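Washing small things in a top loader, and getting them out again

Posted 3 July 2023
Filed under: Laundry, Small spaces
By Dede Agyeman

Most of the questions I get about laundry are about stains. This page is about the dull part, which is getting the wash from the bucket to the machine and back without dropping half of it on the floor or leaving a sock stuck to the drum for a week. I have used a top loader for years, first in a shared flat in Vudcombe and now in a house where the machine stands in the same room as the sofa. The notes below are for that kind of setup. If you have a proper laundry room with a counter you can skip the section on stools.

Raise the bucket

A bucket on the floor means you bend down for every piece. Put it on a low stool beside the machine and most of the bending goes away. A plastic stool is better than a wooden one for this because it doesn't mind drips. Check that the bottom of the bucket sits fully on the seat. If it hangs over on one side, it will tip when you pull out something heavy like a wet bath towel.

Keep the stool on the side of your weaker hand. I'm right-handed, so mine stands to the left of the machine. The left hand goes into the bucket and the right hand does the placing.

Put the bucket handle down on one side before you start. A handle standing up catches on sleeves and straps.

Loading by the piece

Tipping a whole bucket into a top loader is quick, but the load lands in one lump and usually on one side of the drum. Then it bangs during the spin. Pick up each piece, shake it once, and lower it in. Go around the drum as you do it, so that the second piece lands across from the first.

Towels should be opened out before they go in. A towel that goes in as a tight ball often comes out as a tight ball, with a patch in the middle that never got rinsed. Thin cloths and pillowcases can go in loosely crumpled. They open up on their own.

Don't press the load down with your hand to make room. If you have to press, there's too much in there. Take out 2 or 3 pieces and save them for the next wash.

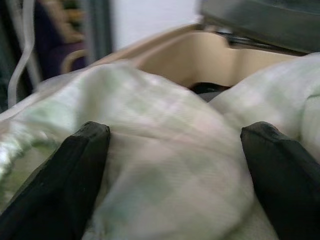
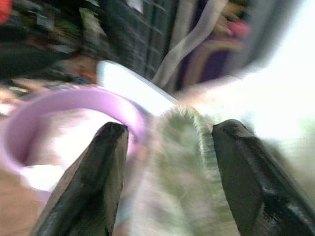
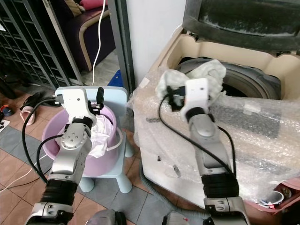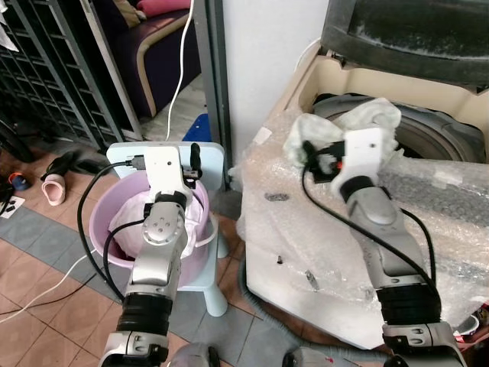

Sorting small pieces

Thin, smooth fabrics and fuzzy ones should be washed apart when you can manage it. Fleece and plush shed fibers, and the fibers stick to everything dark. If you only have enough for one load, put the fuzzy things in a mesh bag and close it all the way. A bag that is zipped most of the way will be open by the end of the cycle.

I keep one container for thin cloths and one for everything thick. They don't need labels. Different colors are enough, and everyone in the house learned them in a few days. Angus Innes, who wrote to me after the last laundry page, uses a single big basket with a piece of cardboard down the middle. That works too, but replace the cardboard often because it gets soft.

Baby things, face cloths and doll clothes get lost in a top loader more than anything else. They float up and stick just under the rim of the drum, where you can't see them from above. Run your hand around under the rim after every load. It takes a few seconds. Ching-wen Ng told me she found 4 face cloths that way in one evening, all from different washes.

Unloading

Take the small pieces out first. This is the opposite of what most people do. The big towels are on top and easy to grab, but when you pull them out they drag the small things along, and that's how a clean sock ends up behind the machine.

If a towel has wrapped itself around something, don't yank it. Find a corner, lift it a little way above the opening, and let it hang for a moment. Often it will unwind by itself. If it doesn't, put the whole bundle in the bucket and sort it out there.

Use a clean bucket for clean laundry, or wipe out the one you have. A bucket that carried dirty floor cloths in the morning should not carry shirts in the afternoon. I did this once with a white shirt and had to wash it again.

Keep the lid open afterward

Leave the lid up for a couple of hours when you're done, longer in damp weather. The drum needs air. A machine that is closed right after the last spin will start to smell, usually around the fabric softener cup first. If you have small children, close the door to the room or stay nearby while the lid is up.

Wipe the lid while it's open. People clean the top panel and forget the lid, and dust mixed with detergent powder turns into a gray film there. A damp cloth with a drop of dish soap takes it off. Do the inside face and the hinge side. Dry it afterward or you'll get streaks.

Wrapping on the outside

Some people leave the packing wrap on a machine when it's new or when they expect to move again soon. It does protect the panels from knocks. Two things to watch for. First, keep it clear of the opening and the lid hinge, and trim anything that hangs down over the edge. Second, don't wrap over vents at the back or the bottom. Moisture gets trapped behind plastic, so lift it from time to time and check that the panel behind is dry. Old tape leaves a sticky mark that comes off with a little cooking oil on a rag, followed by soapy water.

The hose

Check where the drain hose runs before each wash if yours lies on the floor. It should curve gently, with no sharp bends, and nothing should be standing on it. A stool leg on the hose is enough to slow down the draining. Keep it out of the path you walk with a full bucket. Your manual will tell you whether the end of the hose can lie at floor level or has to be raised; machines differ, and it's worth looking up.

If the floor is tile, put down an old towel where you stand. Wet tile is slippery and you will be carrying things.

A place for the odds and ends

You need a small container close to the machine for the things that turn up in pockets, plus your scoop or measuring cup. Mine has held coins, buttons, hair ties and a key to a bicycle lock that nobody here owns. Empty it once a month. Don't store detergent in an open cup, as the powder cakes up in a damp room.

Questions from readers

Jummai Effiong asked if she could leave wet laundry in the bucket overnight. I wouldn't. Spread it over the edge of the tub or over a chair if you can't hang it right away. By morning a full bucket smells sour and has to be washed again.

Wumpini Osei wanted to know the right spin speed for thin cotton checks that crease badly. I use the lowest one my machine has and shake each piece hard before hanging it. It drips more, so put something under the line.

A reader in Flevby asked if a plastic bucket can take very hot water. Some can and some can't. Look at the bottom for a temperature mark, and if there isn't one, add cold water first and then the hot.

The next page in this series will be about drying indoors in November, when nothing dries. If you have a folding rack that fits in a narrow hallway, send me the measurements.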